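Speaker notes — "Do open offices make people talk?"
Nilthorpe town library, Jan 30, 2022

Slide 1. Title. Wait for the latecomers. Thank Thenmozhi Kurian for the invitation.

Slide 2. The claim. Take out the walls and people will share ideas. Ask who in the room has heard this from a boss. Then ask who heard it from a boss with a door.

Slide 3. The Caltcombe survey. Staff there were asked if they felt "more connected" after the move. 54 said yes. Read the question out loud, slowly. What would a no even sound like, with your manager collecting the forms? Also, the survey went out in the same week as the new coffee machines.

Slide 4. Lutum. Better study, still thin. They counted emails before and after, and emails went up. Boris Vrabec reads that as collaboration. I read it as people typing to the person at the next desk so the other 13 don't hear.

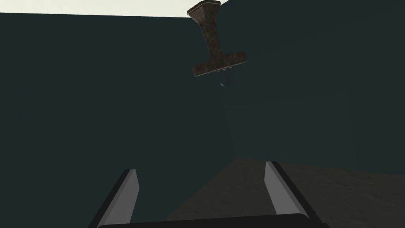 Slide 5. Cost. Skip if short on time. The saving on floor space is real and I have no quarrel with it. My quarrel is with calling it culture.

Slide 6. What would change my mind. A year of data, a group that didn't move, and sick days included. Jitendra Mishra says he has this from Dixit — I have asked for it twice since April.

Questions. If Ross brings up headphones, let him finish.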